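Section 4. Running the Open Day Demonstration

Read this section the evening before the visit. Reading it with guests already taking their coats off is possible, and has been tried at Prindinard, where the demonstration began with a long look at a charging light.

4.1 Before the doors open

1. Charge both batteries overnight. The hand-held gripper runs for some 40 minutes on one, and visitors always want a second turn.
2. Wipe the finger pads with a dry cloth. Do not use spray polish. A polished pad will let go of anything, usually in front of the person who paid for it.
3. Squeeze the handle fully, release it, and check that both fingers open and close together. If one lags, see Section 7.
4. Start the Eltis recorder and wait for the steady tone. Two short beeps mean the card is full.
5. Put a bin within reach. Objects that split, unravel or roll under furniture go in it and are not discussed further.

Note: The demonstration works best in a furnished room. Guests are politely bored by a cube on a white table, and much more interested when there is a bed to walk round.

4.2 The soft object demonstration

Do this one first. It looks easy, so the visitors will relax, and then they will try it themselves and go quiet.

1. Lay a foam fruit net on any flat surface. Remove the fruit. (Fruit has its own demonstration, 4.4, and its own cleaning instructions.)
2. Bring the fingers down on either side of the net, near the middle.
3. Close slowly until the foam gathers between the pads. Stop there. Squeezing harder adds nothing but a tired thumb.
4. Lift clear and hold still while the guests come round to look.

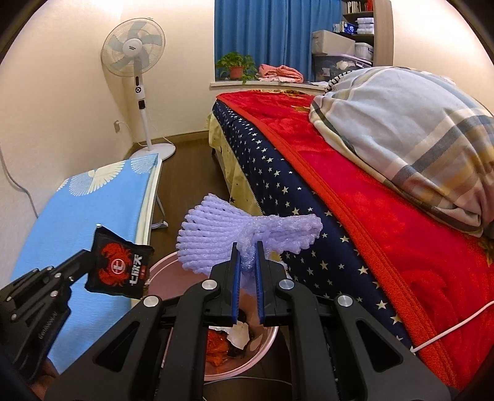 Why not start with something more impressive, asked one visitor at the August open day, such as a full cup of tea? Because she had come a long way, she added, and had been told there would be robots, and so far she had seen a net.

The demonstrator's reply should be short and cheerful. The net bends differently each time it is picked up, and a cup does not. A machine learning from these recordings needs plenty of the first kind. The tea is not offered as a demonstration, though it may be offered as tea.

5. Carry the net to the bin and open the fingers over it. If the foam clings to a pad, give the handle a small shake. Do not pull it off with your other hand, as the recording will then teach exactly that.

4.3 Letting visitors try

1. Hand over the gripper by the handle, fingers pointing away from everybody.
2. Stand to one side. Visitors step backwards when concentrating -- always, and without looking.
3. Allow three attempts each. After that they start inventing techniques.
4. Save every attempt, including the bad ones, under the visitor label. The Imerero visit produced 227 recordings, of which 221 were kept. The remaining six show a ceiling.

CAUTION: Keep hair, scarves and lanyards clear of the fingers. The grip is gentle but it is not choosy.

CAUTION: Check the floor for trailing leads before inviting anyone to walk about. Zürcher pattern handles also have a wrist strap. Use it, whatever the guests say about how it looks.

4.4 Fruit

Follow 4.2, using one firm apple. Ripe pears are not supported in this version.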